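# Prelwood Wrist Capture Kit

The Prelwood kit records demonstrations for training pick-and-place policies. It fits a two-finger gripper and saves wrist video, finger position and arm pose on one clock. Wetwood builds it in Grakville and ships it calibrated.

Each kit includes:

- wrist camera and bracket
- one pair of ribbed finger pads
- sync box with power supply
- 5 m cable
- recording software (Linux only)

The camera sits close to the fingers, so the operator can check a grasp on thin-walled items such as baskets and trays before closing. With a woven basket, one finger goes inside and one outside, with the rim between them. We suggest recording this grasp from several starting angles – corners as well as straight sides.

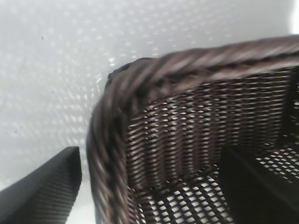 Episodes are saved one per folder, and a bad take can be marked from the foot pedal (sold separately) without stopping the session. The drive holds 300 episodes at the default settings. Fast arm moves will blur the wrist view. Keep those episodes if the grasp itself is good, but tag them so they can be filtered later.

Nadja Reisinger's team at Doãn used the kit to collect 1,560 episodes of container handling. Their task list and tagging sheet are included with the software and can be edited.

**Setup time:** 20 minutes on a supported arm
**Mounting:** bolt-on, no drilling
**Spare finger pads:** sold in pairs

Units ordered before July use the older bracket – check the label on the sync box before ordering spares. For arm compatibility, write to Gerrit Van Hecke in Wetwood support and include your gripper model.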